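The free clothesline and other things I don't quite believe

Every fall, when the weather turns, the same article comes back. Stop using your dryer. Hang your clothes and watch your bills melt away. Your clothes will last for years longer, your towels will smell like a meadow, and you will become the sort of calm person who owns linen. I read one of these again in November, at the kitchen table at 6 a.m., with a load of wet jeans sitting in the washer, and I got annoyed enough to start writing this.

I should say first that I hang most of my laundry. I have done it for years, in two apartments and now in a narrow house in Flandby where the yard gets sun until lunch and then none at all. So I'm not writing on behalf of the dryer. I own one, an Andell that came with the house and sounds like a shoe in a drainpipe, and I have no loyalty to it. What bothers me is how much nonsense has collected around a rope and some clothespins.

Take the money claim. The last article I read said the average household would save "hundreds" a year. Hundreds of what, starting from where? It didn't say how many loads, what kind of dryer, or what the power cost. I tried to follow the link and it went to another article, which linked to a third one, which was selling a drying rack. That was the end of the trail. I've chased a few of these now and they nearly all finish at a rack.

My own bill did go down when I cut back on the dryer. It also went down because I replaced the old fridge the same spring and stopped leaving the porch light on. I can't tell you how much of it was the dryer and I don't trust anybody who says they can tell you about theirs, unless they put a meter on it.
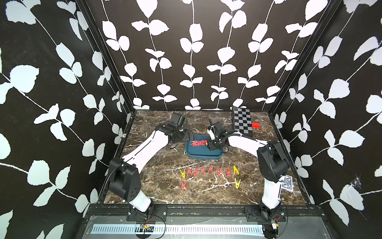
Is it really free to dry clothes indoors in winter?

The water in the clothes has to get its heat from somewhere, and in a closed, heated house it gets it from your heating. How much that adds up to depends on how wet the clothes were, what you heat with and whether you end up opening a window to let the damp out.

I don't see this mentioned much. When it does come up, it's usually by dryer people, who have their own reasons. But you can feel it. Put a full rack in a small bedroom, shut the door and go back after an hour. The air is cool and thick and the window has fogged up. If you then open the window, as you probably should, you're sending warm air outside along with the damp. I still think it comes out cheaper than running the Andell. I only object to the word "free."

Then there's the gear. I had assumed that hanging up wet clothes was one of the few jobs left that couldn't be improved by buying something. I was wrong about that. There are heated racks, racks with fans, racks that fold down from the ceiling on a pulley, racks with little wings. The one I kept being shown was the Tikness, a tall tower thing on casters with fold-out shelves. It had 3,503 reviews when I looked, and an average score so high that you would think it had delivered somebody's baby.

I read a lot more of those reviews than a healthy person should. A good number were written the day the thing arrived. "Easy to put together, looks great!" Fine, but has it held a wet bath mat yet? Others were about the box. Several were clearly about a different product, a shoe shelf as far as I could make out, and I assume the listing had been swapped at some point and kept the old stars. When I filtered down to people who said they'd used it for a year or more, the tone changed a lot. Sagging shelves, casters that had split, plastic joints that went white and then snapped. The people who still liked it tended to be drying baby clothes.

I bought one anyway. I know. It was on sale and I had a cold. It does okay with shirts and socks. Put jeans on the upper shelf and the whole tower leans toward you like it wants to tell you a secret. The top is now where I keep things that are already dry, so I suppose I paid for a shelf.

Clothespins are where my sceptical side and my cheap side meet. I've been told wooden ones are the only decent choice, that plastic goes brittle in the sun, that wood leaves marks, that wood gets mold, that plastic leaves worse marks, and that the real answer is stainless steel, which costs so much more that I laughed out loud in the store. My experience is that a bad spring ruins any of them. I've had plastic ones crack in one summer and others from the same bag go on and on, and I've had wooden ones fall into two halves and a bit of wire in my hand. As for the color, I've seen it written that you should sort pins by color so each person in the house knows their own things on the line. Good luck. Red and yellow pins all mixed up together in a blue basin is how every system like that ends. 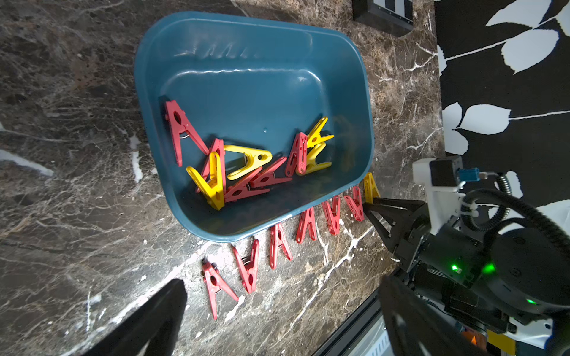 Fading is the other thing people swear by, in both directions. Dryer people say the sun bleaches your clothes. Line people say the dryer beats them to death, and they hold up the lint screen as evidence. I think both are partly right and both are overdoing it. Lint is fiber, and it did come off your clothes, but some of that fiber had already worked loose in the wash and through wearing. And sun does fade things, though I'd like to know how much of what gets blamed on the sun is just cheap dye. Bright plastic outdoors is no different in my yard, so if you have strong red and yellow pins like those, I would bring them in between loads and not wait to find out who's right. My oldest black T-shirt has been dried inside out in the shade most of its life and it's gray. It was also eleven dollars, so I draw no conclusions.

I asked at Radonjić, the hardware store near the bus station, which line I should buy for the yard. I expected to be sold the expensive one. The man at the counter asked how far it was between the posts, cut me a length of plain coated line and told me it would stretch and I'd have to tighten it. It stretched and I had to tighten it. This remains the only laundry advice I've ever been given that came exactly true, and I notice it was also the only advice that admitted a fault in the product.

The stiff towel question deserves its own paragraph since it's the thing everyone asks me. Line-dried towels are stiff. You can shake them hard before you hang them, which helps a little. You can put vinegar in the rinse, which I've tried for months at a time and which does nothing that I could pick out with my eyes shut. You can tell yourself you like them scratchy. Some people say they do, and maybe they do. I give mine ten minutes in the dryer at the end and have stopped feeling bad about it. The purists will tell you that defeats the purpose, but I was never clear on what the purpose was, apart from having a dry towel.
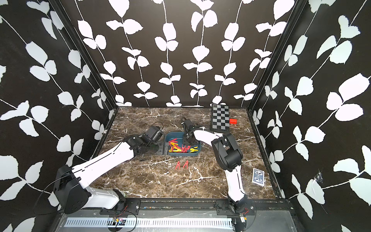 Damp is the subject I've come around on the most, having started out thinking it was a scare story. For years I dried everything in the back room with the door closed, and I thought people who warned about mold were the same people who warn about everything. Then I moved the bookcase and there was a gray bloom on the wall behind it, down near the baseboard. Plain paint, luckily, so I could wash it and repaint. I wouldn't want to try that with wallpaper, and least of all with something dramatic like that black paper with the big white leaves, where a scrubbed patch would be the first thing anyone looked at. I also can't prove that the laundry caused mine. It's an outside wall and the gutter over it was leaking at the time. But I moved the rack, fixed the gutter and left the bookcase a few inches out, and it hasn't come back. Three changes at once, so again I've learned nothing you could put in a textbook.

You will also read that you need a dehumidifier. Maybe you do. I borrowed one for a while and it pulled out an impressive amount of water, which is what makes them so convincing. You get a tank full of proof. What I couldn't tell was whether the room had been any trouble before the thing showed me the tank. Clothes did dry faster with it running. It also hummed, warmed up the room and used electricity, and at some point I found myself sitting next to a machine that dries clothes, wondering how that was different from the machine in the basement that dries clothes.

One more and then I'll stop. The idea that hanging laundry is good for your mind. There was an essay going around, 1,647 words by the counter at the top, on the clothesline as a form of meditation. I read it all. The writer had a view of hills. I have a view of the neighbor's air conditioner, and in cold weather my fingers hurt, and what I think about while hanging socks is mostly where the other sock is. Some mornings it's nice out there. Some mornings the dog next door gets out and it's fine, he's a nice dog. I wouldn't call it a practice. 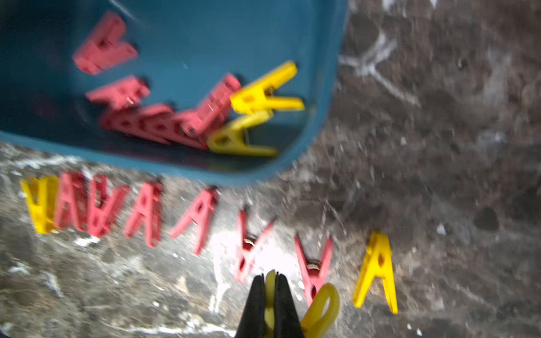 Red and yellow pins, blue tub.

So that's where I am with it. I hang the shirts and the sheets outside when it's dry out, the small stuff goes on the Tikness, the jeans go wherever they'll go, and towels get their ten minutes. If you've had a meter on your dryer for a full winter and a full summer, with the same number of people in the house, please leave a comment, because I'd love to see it. If you're writing to tell me about vinegar, I've tried the vinegar.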